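**Two-arm table cell, right gripper closing late – what do you check first?**

**gondel_bench** wrote:

Hi all, and thanks in advance for your patience with me! We've been setting up our two-arm cell in simulation before touching the real one (the Pernero table layout, for those who know it), and the right gripper closes a little late on every run. It's some 17 milliseconds behind the left. I've got the soup can, the two boxes, the red cube and the blue-labeled can set out on the table, and both hands open.
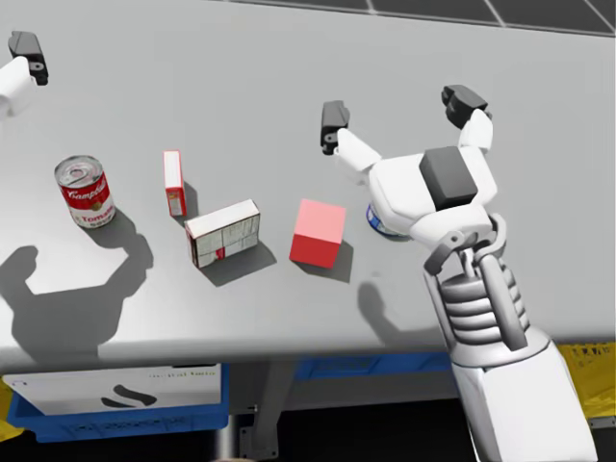

**How often should the home position be re-zeroed?**
Every time a wrist or finger part is swapped, and otherwise once every 7 shifts.

That's from our setup sheet, and I've followed it faithfully, so I doubt it's the zero.

**paredes_tom** wrote:

Welcome! I'd look at the finger friction values before anything else. We had a lag very much like yours in December, and one hand had been given the old numbers from a config file we all thought was long gone. Compare the left and right files line by line – it's dull work, but put some coffee on and it goes quickly enough.

**somside_cell** wrote:

I have to disagree with Tom, fond as I am of him. Friction gives you a lag that changes with the load, and yours sounds steady. A steady one is nearly always the controller rate. Check that both arms run on the same step, and start from the open pose so you have a fair comparison.

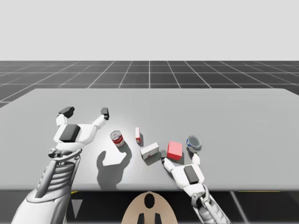 **Filed under: Setup & Calibration › Grippers**

**Shiela Catacutan** wrote:

Moved this over from General, hope that's all right with everybody. I'm with Somside on the rate, but do look at the command filter too, dear. Ours was smoothing over 3 samples on one side and 2 on the other, and I spent a whole afternoon blaming the wrist. Leave the objects where they are while you test, so the runs can be compared.

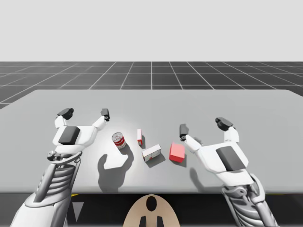
**Can the two arms share one gripper config?**
They can, as long as the finger offsets are mirrored for the right side.

**paredes_tom** wrote:

Fine, fine, but I'd still compare those files :) Mirrored offsets are just the sort of thing that gets copied over wrong.

**gondel_bench** wrote:

You're all so kind! I'll do the rate first, then the filter, then Tom's files, and post the numbers here tonight.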